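Casden Carpet Tile, Contract Grade

Casden is a loop-pile carpet tile for offices, libraries and training rooms. Tiles are supplied in cartons of 12 and carry a seven-year wear warranty.
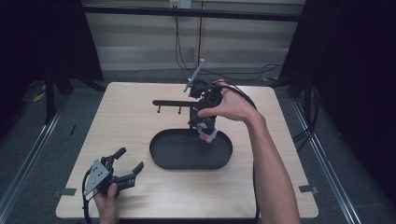 Color selection should be made with the furniture in place. Gray remains the most requested shade and sits well beneath light wood tables. Samples in all 45 colors may be ordered from Pritness. Orders placed before noon ship the same day from the Stakar warehouse.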